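Skip to reviews

We use cookies to remember your preferences. Accept all | Manage

The Drilenlow folding bike bell and mirror set, reviewed by a man who distrusts mirrors

12 comments | 38 shares

I have ridden the old railway path at Dendale most mornings since I gave up pretending I would join a gym. It is flat, it is tarmacked, and it goes from a car park to another car park by way of a great many trees. Over the years I have been overtaken on it by children, a man on a unicycle and one very determined spaniel, and in none of those cases did I have any warning. Hence the mirror.

The Drilenlow set comes as a brass-coloured bell and a small round mirror on a folding arm, both meant to clamp to the handlebar with the same size of bolt. It was recommended to me by Delwyn Sheehan at the Rahman cycle shop, where I had gone in for an inner tube and come out with opinions. I paid 20 pounds for it, and I have now used it long enough to be rude about it with authority.

The bell first. It is a good bell. It has a single clear ping that carries well and doesn't sound cross, which matters on a shared path, where half the people you meet are already braced for an argument. My previous bell, a Cleltilon, made a noise like a teaspoon being dropped in another room. People would look at the sky. With the Drilenlow they step to one side, and a few of them say thank you, and I have had to learn how to say "cheers" while out of breath.

The lever is stiff in cold weather. I first fitted it in December and my thumb took the matter personally for a week or two. A drop of oil improved things. The instructions don't mention oil. They don't mention much, being four drawings and a picture of a smiling man with no bicycle.

Now the mirror. The glass is slightly curved, so everything behind you looks further off than it is, and there is a sticker on the back telling you so, where you will never see it again once the thing is mounted. You get used to that. What I haven't got used to is the arm. It folds in two places, and both joints are held by little screws that the maker evidently thinks of as a suggestion. On smooth tarmac the mirror stays put. Over tree roots – and the Dendale path has roots coming up under it along the whole of the northern end – it sinks by degrees until I am looking at my own knee. I know a lot about my knee now.

I wrote to the maker and had a reply from a Kwabena Nutsugah, who was polite and quick and sent me two rubber washers in an envelope. With the washers fitted it droops half as fast. I'd call that a partial victory and a decent bit of customer service, though I do wonder why the washers aren't in the box with the smiling man.

Weight is given as 174 grams for the pair, and my kitchen scales agree. If you are the sort of rider who worries about 174 grams you will have stopped reading at "mirror".

Trees are the real test. A wooded path in sun is all stripes and blotches, and a small mirror makes a proper mess of that: bright, dark, bright, dark, and somewhere in the middle of it a shape that may be a jogger or may be a holly bush. I find I look for movement and leave the detail alone. It's harder looking ahead than you'd think, too, when anyone at a distance is just a dark upright mark between the trunks, and that is with two eyes and no glass involved.
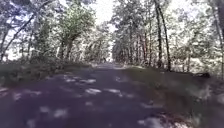 Is the mirror worth having if you only ride on quiet paths?

Quiet paths are where I've found it most useful, because that's where people come up behind you without an engine.

Fitting took me up to 20 minutes, most of it spent looking for the right Allen key, which isn't supplied. The clamp suits ordinary round bars. My neighbour tried the set on his wide flat ones and had to wrap the bar in a strip of old inner tube first. The brass colour has started to wear off the bell at the edge where my glove rubs it, and what's underneath is grey.

I'd buy the bell again by itself tomorrow, except that they don't sell it by itself. Three and a half stars, and the half is for the washers.

Was this review helpful? 500 people found this helpful

Sign up to our newsletter for offers and new reviews. You can unsubscribe at any time.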